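Fustari open day in Prirkport: worth going with kids, and can you try the grippers?

Posted by Kornél Halász

My two are mad about robots and I've seen that Fustari has its open day in May. Has anyone been? I'd like to know if it's all behind glass or if visitors get to hold anything. We'd be coming 21 miles by bus, so I don't want them bored by lunch.

Boglárka Kocsis

Go! We went last year and mine talked about it for weeks. The big arms are behind a fence, fair enough, but the hand-held grippers are out for anyone to use. You squeeze, the two jaws close, and you try to pick up ordinary things without squashing them. Snack packets are the best bit (and much harder than they look!) because the shiny plastic slides about if you grab too low. My youngest, who is 5, got the knack before I did.

The same sort of job can be done in a living room, with a packet held upright between the jaws over a low table:

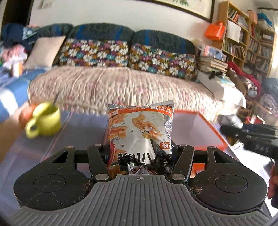 Skornel

Seconding all that. Get there before 2 pm, the queue for the hands-on tables gets silly after that. The talk upstairs was a bit long for little ones, but the man from Bodnár let people ask anything and didn't mind at all when my son asked if robots get tired. Café is cash only, or it was when we went. Bus stop is right by the gate.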